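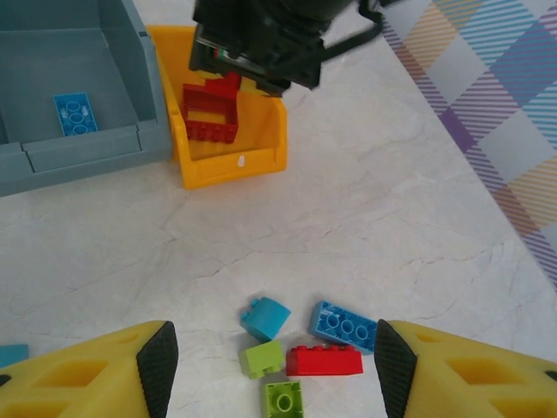
Brick sorting at our open day: loose bricks between the yellow fingers, the other arm's black gripper over the yellow bin.

We ran our first robot demo at the Stetirley open day in June, and I've had enough emails asking how we set it up that I'm finally writing it down. It's a two-armed rig sorting toy building bricks into bins by colour, and you can pull it together in an afternoon if the arms are already talking to each other (ours weren't, but that's another post!).

What you'll need

Two arms with grippers
A solid table that doesn't wobble
A couple of plastic bins in different colours
A bucket of building bricks, mixed shapes
Tape, and a cloth to cover whatever part of the table you aren't using

Step 1: Pick your bricks

I started with a tub of 800 and that was silly. Tip out 200, then go through and chuck the really tiny ones back. Keep some odd shapes, though! The curved pieces and the open frames get people leaning in, and kids love guessing which way up the gripper will take them. Plain 2x4s are your bread and butter.

Step 2: Place the bins

Ro-un Ra did ours, with a grey bin for blue bricks and a yellow one for red. Low fronts are your friend, so grab something like a stacking tray if you've got one. Once you're happy, run tape around the base of each bin. I skipped that in rehearsal and spent the next half hour re-teaching positions, muttering.

Step 3: Teach the drop points

Set the drop height with a brick in the gripper, never empty. Ours is 80 mm above the bin floor. Do one arm all the way through, then the other, then both together at a crawl. If they get anywhere near each other, stop and shift a bin over a bit.

Step 4: Feed it small piles

Put down 5 bricks at a time, spread a little. A big heap looks impressive but the arms dither over it and your crowd wanders off to the sausage sizzle. Mix the colours in every pile, and leave a few bricks upside down.

Step 5: Let people have a go

Raíssa Vasconcelos stood at the front and let visitors choose where the next pile went. Arms paused, hands in, hands out, then start. Say it out loud every single time, and keep one person on the stop button who isn't also doing the talking.

We kicked off at 10 am and did short runs with a breather between them. Next time I'd like a third bin for the greens, and a stool.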